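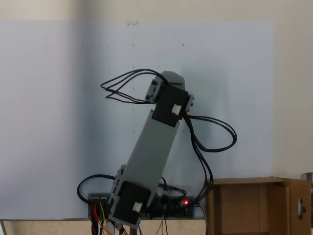

Ticket 736
Subject: Wall board rattles and has dropped at one corner
Opened by: Sheyla Sotelo, Studodance
Assigned to: Simin Shokri, Clidport support
Status: Waiting on part

Sheyla Sotelo, 9:10 am
The big board on the cream wall behind the white table rattles whenever the hall door shuts. It is the Buvdale wall board we ordered from you in March. I can push the top right corner in by hand and it comes back out. The other corners feel firm. I have not taken anything off the wall.

Simin Shokri, 9:42 am
Thanks. Please check two things. Is the wall plaster or block, and does the loose corner have a clip behind it? Also send one photo of the table in front, so I know what has to be moved before anyone works there.

Sheyla Sotelo, 10:25 am
Plaster. I felt behind the corner and there is a clip, but it turns freely. Table photo attached.

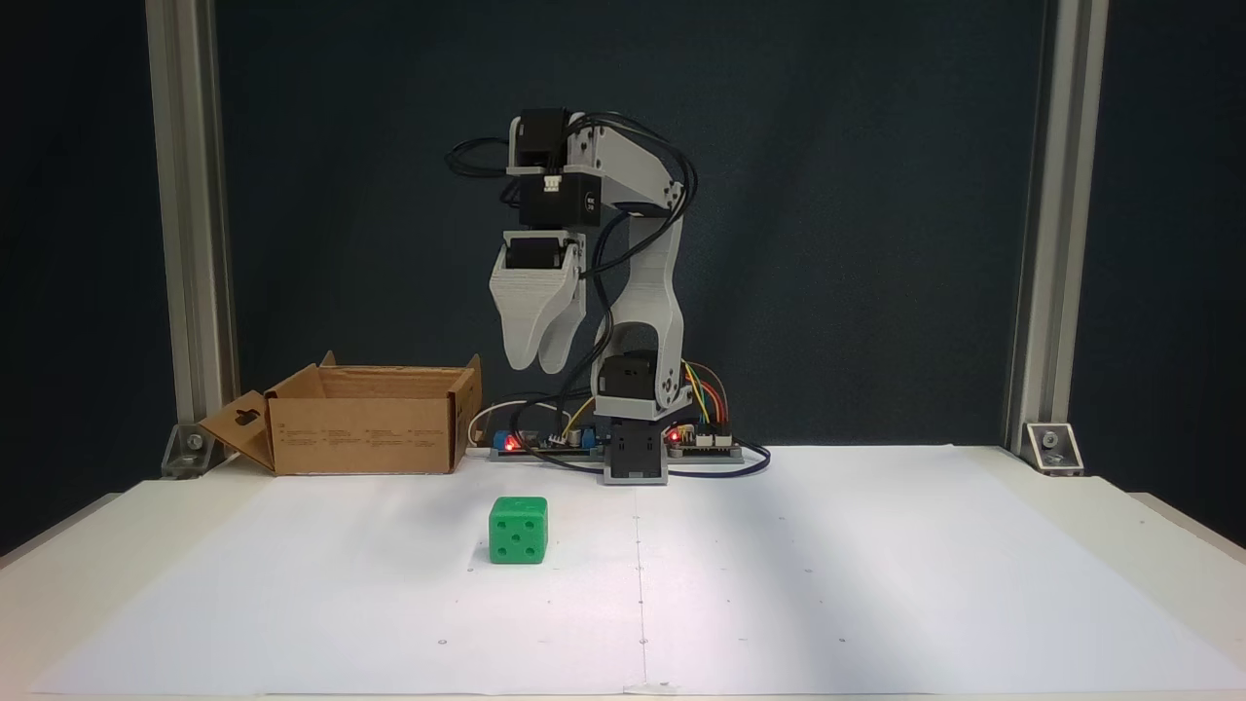 Attachment: white table with open cardboard box at left

Sheyla Sotelo, 10:27 am
The box can go on the floor. Please leave the cables on the table plugged in. If the table has to come forward, I would like to be there.

Simin Shokri, 11:05 am
It should only need to come out 40 cm. A clip that spins usually means the wall plug has pulled. The fix is a longer plug, part 289, plus a new clip. Can I have a closer view of the board too? I want to match the color in case we replace the panel.

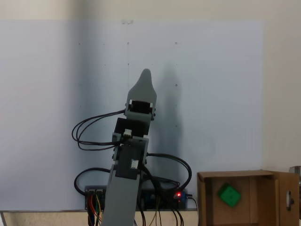
Attachment: board color, pale gray-blue

Simin Shokri, 11:31 am
Got it. I have asked Mazandarani for the plug and clip, and for a color card to check against the panel. Until they arrive, please keep the hall door propped open and don't tighten the clip.

Sheyla Sotelo, 1:15 pm
Door is propped. Mornings before 10 are best for the visit.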